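Chapter 4
Setting the Table: Covers, Linen and the Stack of Plates

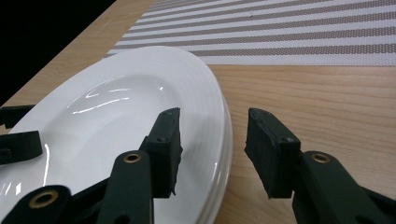 Most people learn to set a table at about the age of six, from an adult who is busy with the gravy, and never revisit the subject. This explains a good deal about what arrives at the doors of catering colleges. Students who can bone a shoulder of lamb will put the knife blade outward, defend the decision, and then do it again on the next cover.

Chapter 3 dealt with the room: its traffic, its light, and the regrettable effect of a swinging kitchen door on the nearest diner. We now move to the tabletop. The unit of work is the cover, meaning everything laid for one person, and the first item down is whatever protects the table, whether cloth, runner or placemat.

4.1 The placemat

A placemat is a modest object with a surprising capacity to be crooked. Woven mats are forgiving of crumbs and lie reasonably flat. Striped ones are less forgiving of the person laying them, as a stripe advertises any disagreement with the edge of the table. Set the long side parallel to that edge and leave the same margin at every seat. Two fingers' width is customary, provided the same person's fingers are used throughout.

On a timber table the mat also sets the boundary of the cover. Where the wood is left bare between mats, wipe along the grain and let it dry before anything is laid. A mat put down on a damp surface leaves a neat rectangle, which the owner will notice long after the dinner has been forgotten.

4.2 Carrying and placing plates

Plates travel to the table in a stack. The Savley method, taught in many of the older manuals, has the server carry the stack on the forearm in a folded cloth. The Simwood method uses a trolley and is favoured by anyone with a forearm. Whichever you use, park the stack on the bare table beside the mat, never on it, and lift each plate by the rim with the thumb laid flat. A thumb in the well leaves a print, and plain white glaze keeps no secrets under a ceiling light.

Check each plate as it leaves the stack. At the Balletell function rooms, whose records we draw on throughout this part of the book, a season's inspection of 271 dinner plates put over 80 aside for smears, chips or grey cutlery marks. All had been passed as clean in the scullery.

Before you begin

Lay one complete cover at home, walk away, and come back to it from the diner's side. Write down every fault you find. Then read section 4.3, on cutlery, and extend the list.

Key terms: cover, margin, rim, well, stack, Szabó fold (see 4.5)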